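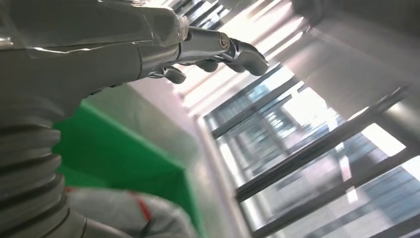
5. Open day set-up: parcel cell

Section 5 covers running the Plurik parcel demo for visitors. Not for production use, see section 3 for that. Read 5.1 the evening before. Don't leave it for the morning.

Names used below:
Standden = the two-arm robot
Turkitz = the control software on the laptop
Csonka = the conveyor drive box
Host = whoever is talking to the visitors
Operator = whoever has the stop button. Never the same person as the host.

5.1 Before doors open

1. Main power on. Wait for Turkitz to say READY. Can take 90 seconds, don't click anything.

2. Check both hands. Open, close, each finger. If a finger lags, run the hand routine again. Still lags, call Lise Cormier before you do anything else.

3. Wipe the fingertips. Dry cloth only. Tape residue from the day before makes bags stick and then the drop looks bad.

4. Look over the arm covers for splits, specially in the folds. A split cover = no demo. Spare covers are in the bottom drawer.

5. Blinds. If the sun is on the windows side, check the head camera view in Turkitz. Washed out means lower them halfway. Do this again after lunch, the light moves.

6. Load the crate. Soft mailers only, nothing over 1,000 grams, no glass, no boxes with sharp corners. Mix up the sizes, visitors like that.

7. Belt on at the Csonka box. Speed dial to 54. Let it run empty for a minute and listen.

CAUTION: lanyards, scarves, long sleeves. Keep them away from the belt. Say it to every group, even the ones who look like they know.

5.2 Running the demo

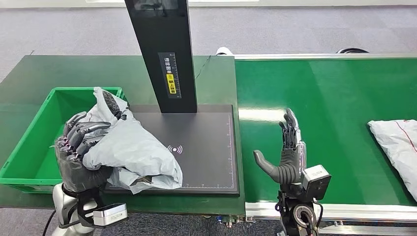 The demo is one cycle on repeat: pick, scan, place. Start it from the DEMO tab, not the RUN tab (RUN skips the pauses and the host can't keep up). Pick is always the left hand. Best moment to talk is when it has a gray mailer gripped by the top and part of the bag is over the black plate, folds hanging down on the corner. Everyone is watching the hand at that point. Use Hold in Turkitz to stop there for questions, then Resume. Don't Hold for longer then two minutes or the arm times out and goes home with the bag.

1. Group behind the floor tape. Operator on the far side with the stop button in hand.

2. Host gives the short intro, card A. Keep it short.

3. Operator presses Start. First cycle runs slow on purpose.

4. Second cycle, Hold at the plate. Take questions.

5. Resume. Let it run until the crate is empty or the group drifts off.

6. Press Finish, not Stop. Finish puts both arms at rest.

NOTE: a dropped bag is fine. Leave it where it is until the cycle ends. Tell visitors what happened, they're usually more interested in that than in a clean run.

NOTE: kids will ask for a handshake. Answer is no. There is a wave under Extras, use that.

5.3 If something goes wrong

Scan fails twice on the same bag: label is probably creased or facing down. Finish, take the bag out, restart.

Hand closes on nothing: crate has shifted. Finish, push it back against the corner marks, run Find Crate.

Belt stops: check the Csonka box first. Red light, turn off, wait, turn on. No light at all, check the plug.

Laptop freezes: stop button. Yes even if the robot looks fine.

CAUTION: after any press of the stop button, nobody reaches in until the operator says CLEAR out loud. The arms can settle a little when power drops.

5.4 Closing up

1. Finish, arms at rest.
2. Belt off, then Csonka box off.
3. Save the log. Turkitz keeps 4,000 cycles and then overwrites the oldest, so export it if we want the day's numbers.
4. Empty the crate. Torn mailers in the bin, good ones back on the shelf.
5. Main power off.
6. Write faults on the sheet by the door. Include the time. Lise goes through it before the July session.

Card A and the sign-in sheet are in section 6.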